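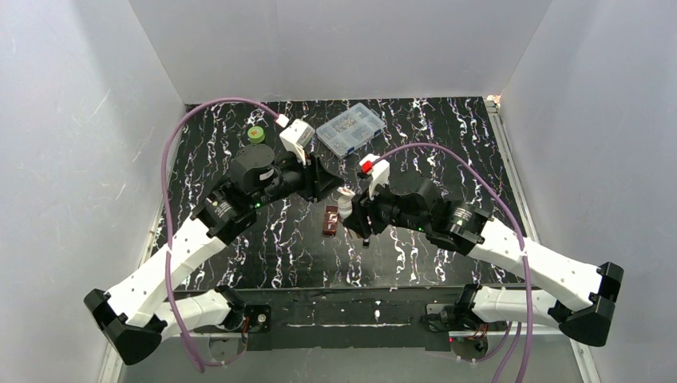

# Two-Arm Collection Station: Frequently Asked Questions

For operators and annotators on the Kinar small-object set. Questions about booking a station go to the Vellham desk, which keeps its own page.

## General

**What is being collected?**

Examples of two-arm handling of small household and workshop items. Each episode pairs camera video with joint positions, gripper opening and a one-line task text. The learning system is trained on all of these together.

**How large is the set?**

The current release has 1,598 accepted episodes. Rejected episodes are stored separately and are not part of that number.

**Which parts of the workspace are recorded?**

The fixed view covers the tabletop, both arms and the three grey walls. Each arm also has a white module mounted above its gripper. The purple cables on the modules arch back over the forearms, so check their slack before any task with a wide reach.

**Does the marble-like tabletop cause problems?**

Some. Pale items can be hard to separate from the white veins in the fixed view. We kept the surface for consistency with earlier episodes. Do not cover it with a mat unless the task sheet says so.

## Running an episode

**How long is an episode?**

The limit is 144 seconds. Most tasks need far less. If the limit is reached, the recorder closes the file and marks it as timed out.

**Where do the arms start?**

At the home pose, grippers open, with nothing held. Load the pose from the Clullotska panel. Do not set it by hand, even if the arms look close enough.

**Can other items stay on the table?**

Yes, if they are on the task sheet. The divided organizer case, for example, may sit toward the back with its small parts inside. Extra items are useful because the model has to learn which one the text refers to. Personal items are not allowed at any time.

**How should I place the items?**

Follow the zone given on the sheet and choose any angle within it. Turn the item between episodes. A batch in which every box points the same way is sent back.

**What counts as a two-arm task?**

Both grippers must have a role. Steadying a small white bottle with one gripper while the other works near its top would qualify. Moving it with one arm while the other stays at home would be logged as single-arm.

**I dropped the item. Do I stop?**

No. If it is still within reach, pick it up and continue, then tick "recovery" when you save. Stop if it has left the tabletop or is caught against a rail.

**The grippers are very close together. Is there a minimum gap?**

There is no fixed gap, and near-contact is normal in handovers. Contact between fingers is accepted if neither arm faults. Contact between a finger and the opposite module is not – end the episode and check the bracket.

## Labels and review

**What goes in the task text?**

One plain sentence, written before the episode starts. Name the item and the goal. Leave out left and right unless the task depends on them.

- Good: "Put the small box in the case."
- Too vague: "Tidy up."
- Too detailed: "Move the left arm forward, close the gripper, lift, then move right."

**What if the item has no obvious name?**

Use the name in the Najafi item list. If it is not listed, describe it by color and shape and add a note. Shuk-fan Chou reviews those notes and updates the list at the end of each month.

**Who reviews the episodes?**

2 annotators, working separately. If they disagree on success, the episode goes to Shuk-fan. The operator does not review their own files.

**Are failed attempts kept?**

Yes, with the failure label set. They are used to train the success check and are not mixed with the accepted episodes.

**How long do I have to correct a label?**

14 days from upload. After that the file is locked, and a correction has to be made as a new entry that points to the old one.

## Faults

**One video stream is missing, but the others are fine. Can I keep the episode?**

No. Discard it and reseat the connector on the affected module with the arm at rest. Run the stream check before recording again.

**The timestamps drift between the arms and the video.**

Restart the recorder, then repeat the clap test: close both grippers at the same time and compare the joint log with the video. Drift first showed up in February after a recorder update. Older files were corrected and need no action.

**An arm stopped in the middle of a task.**

Save the episode as a fault, clear the table and home both arms. If the same arm stops again in that session, close the station and report the joint number shown on the panel.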